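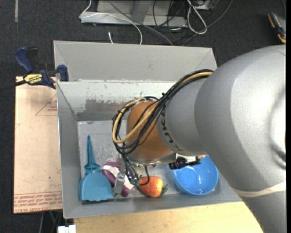 4.2 混在箱における品目の隣接関係

前節では、家庭内の収納箱を「単一用途箱」と「混在箱」に分け、後者が居間と台所の境目に集中することを示した。本節では混在箱の中身に入る。結論を先に書いてしまうと、混在箱は私たちの予想をはるかに超えて面白い対象だった。雑多に見える箱の中で、食器と玩具がどのように隣り合い、どの順に沈み、どの順に取り出されるか。調査を始めた当初は付録に回すつもりだったこの項目が、いまや本稿の中心になっている。

対象は、Lougher地区の120世帯から得た600件の箱記録である。一件の箱記録は、ある時点における一つの箱の中身の一覧、上から見たときの位置の略図、および居住者への短い聞き取りからなる。品目名の統一にはStenska品目表を用いた。この表は400の項目をもち、それぞれが8つの大分類のいずれかに属する。私たちが特に感謝しているのは、この表が「食品の形をした玩具」に独立した項目を与えている点である。ままごとの果物を玩具に入れるか台所用品に入れるかで、隣接関係の集計はまったく違う姿になる。従来の家財調査の多くはここを調査員の判断に任せており、研究間の比較を難しくしてきた。

4.2.1 深い器は何を引き寄せるか

混在箱の観察でまず目を引いたのは、椀や鉢のように口の開いた品目の働きである。器は箱の中でもう一つの小さな箱になる。居住者が意図して器の中に物を入れた例もあれば、上から放り込まれた物がたまたま器に収まった例もある。略図だけでは両者を区別できないため、聞き取りで「これはここに入れたものですか」と必ず尋ねるようにした。返ってくる答えは実に豊かで、「入れた覚えはないが、そこにあると思って探す」という回答が繰り返し現れたのには、調査班一同が色めき立った。本人が置いた記憶のない場所が、探すときの手がかりとしては立派に機能しているのである。

この現象を、本稿では「受け皿効果」と呼ぶ。受け皿効果は器の深さよりも口の広さに左右されるようで、背の高いコップ類ではほとんど見られなかった。コップは箱に入れると横倒しになりやすく、口が側面を向いてしまう。一方、浅めの椀は多少傾いても受ける面が残る。単純な理屈だが、略図を並べて見比べていくと、椀のまわりにだけ小物が寄り集まっている様子がくり返し現れ、眺めていて飽きることがない。

逆向きに伏せられた器についても触れておきたい。伏せた器は何も受けず、むしろ斜面となって小物を周囲へ送り出す。伏せた椀のふちに沿って小さな玩具が並ぶ配置を、Cor Visserは調査記録の中で「堀」と呼んだ。たいへん気に入った呼び名なので、以下でもそのまま使わせてもらう。

4.2.2 箱の形と壁面の摩耗

箱そのものの形も隣接関係に強く効く。図4の灰色の箱は側面が平らで、斜めに傾いている。家庭用品と玩具が同じ箱に入っており、イチゴや椀もその中に見える。こうした傾いた側面をもつ箱と、側面が垂直に立ち上がる箱とでは、物のたまり方が異なる。垂直な箱では隅に細長い品目が立てかけられ、いわば隅が「傘立て」になる。傾斜した箱では立てかけた品目が寝てしまい、そのぶん中央寄りに物が集まる。

図4では、奥の内壁の塗装がはがれていることにも注意してほしい。壁の中央下寄りに、色の濃い、ふちのささくれた部分が広がっている。床面にも細かな擦り傷と小さな白い跡がある。個々の傷がいつ、何によってついたかを傷の見た目だけから言い当てることはできない。しかし、多数の箱を集めて傷の位置を重ねていくと、よく使われる面とそうでない面の差がくっきりと浮かび上がってくる。私たちはこの重ね図を作る作業に夢中になり、予定していた期間をだいぶ超過した。

家庭の箱で摩耗の分布を調べたところ、傷が濃いのは箱の手前側ではなく奥側だった。手前側は手が触れる場所なので、当初はそちらに傷が多いと見込んでいた。聞き取りと突き合わせてみると、理由は物を戻す動作にあるらしい。取り出すときの手つきは慎重で、目当ての品目をつまんで持ち上げる。戻すときは少し離れた位置から奥へ向けて滑らせる。つまり内壁の傷は、片づけの動作の記録として読める可能性がある。箱を使う人の立ち位置が決まっている世帯ではこの傾向がさらにはっきりしており、立ち位置の定まらない世帯では傷が四方に散っていた。

なお、材質の違いは無視できない。塗装された金属の箱では塗膜のはがれとして残る跡が、樹脂の箱では浅い曇りにしかならず、布の箱ではそもそも残らない。布の箱については縫い目の伸びを代わりに測ることを試みたが、洗濯の影響が大きく、今回は集計から除いた。次の調査ではぜひ再挑戦したい項目である。

4.2.3 色の目立つ品目と探索の順序

混在箱から特定の品目を探してもらう課題では、色の目立つ小物が道しるべの役を果たした。参加者は目当ての物を直接探す前に、まず目立つ物を一つ見つけ、そこから周囲へ視線を広げていく。「赤い果物の横にあったはず」「黄色いのの下」といった発話は年齢を問わず現れ、幼児と祖父母がまったく同じ言い回しをした世帯もあった。こういう一致に出会えるのが家庭調査の醍醐味である。

道しるべになる品目は、世帯の中で驚くほど安定している。五月の訪問時に道しるべだったままごとの果物が、次の訪問でも同じ役目を果たしている例が目立った。箱の中での位置は変わっているのに、である。居住者は位置を覚えているというより、その品目の近くに何があるかを覚えているように見える。もしそうだとすれば、片づけの上手下手を「決まった場所に戻せるか」で測る従来の尺度は、混在箱には合わないことになる。隣どうしの組が保たれているかどうかを測るほうが、居住者の実感にもずっと近い。

そこで本稿では、二時点の箱記録から、互いに接していた品目の組がどれだけ残ったかを求め、これを隣接保持率とした。接触の判定は略図によるため誤差を含む。特に、柔らかい品目の下に隠れた小物は見落とされやすい。この点を補う目的で、一部の世帯では箱の中身を上から順に一つずつ取り出し、その都度下にある物を書き留める方法を併用した。手間はかかるが、得られる情報は格段に多い。取り出しの途中で「こんなところに」と声が上がることも多く、その発言も聞き取り記録に加えてある。

4.2.4 箱を分ける前と後

調査の後半では、混在箱を二つに分けてもらう試みも行った。分け方は居住者に任せ、使う箱だけをこちらで用意した。浅型のGrilportと深型のNulleyである。大多数の世帯が食器類と玩具類に分けると私たちは思っていた。ところが実際には、「今日使う物」と「そうでない物」、「子どもが取ってよい物」と「大人が渡す物」など、品目の種類とは別の線が次々に引かれた。ままごとの果物が本物の椀と同じ箱に残った世帯では、椀はすでに遊びの道具として数えられており、台所に戻す予定もないという。Stenska品目表の大分類をまたぐこの移動を、私たちは「転籍」と名づけ、別に集計している。

転籍した品目は元の分類に戻りにくい。欠けた皿や蓋をなくした容器が玩具側に移るのは想像のつくところだが、傷のない椀や泡立て器が堂々と転籍している例もあり、理由を尋ねると「子どもがこれで遊ぶときがいちばん静かだから」と返ってきた。台所に同じ物がもう一つ買い足された世帯もある。家財の増加を購入記録だけから追っていては、この種の重複は説明がつかない。

浅型と深型の選び方にも傾向があった。よく使う物を浅型に入れるという大筋は共通しているが、深型に入れられた物のほうが隣接保持率は高い。深い箱の底は動かされないので当然とも言えるものの、上層だけを比べても差は残った。深型の上層では、手を入れる深さが限られるためか、取り出しが一点に集中し、周囲の組が崩れにくい。浅型では目当ての物を探して全体をかき混ぜる動作が増える。見渡しやすい箱ほど中身がよく動くというこの結果は、収納の助言でしばしば勧められる浅型の利点に、新しい見方を加えてくれる。

本節の集計は2025年8月2日までに整理を終えた記録に基づく。その後に届いた略図の中には、伏せた椀の「堀」が二重になっているという、たいへん見事なものが含まれていた。これについては次節の配置類型の中で取り上げる。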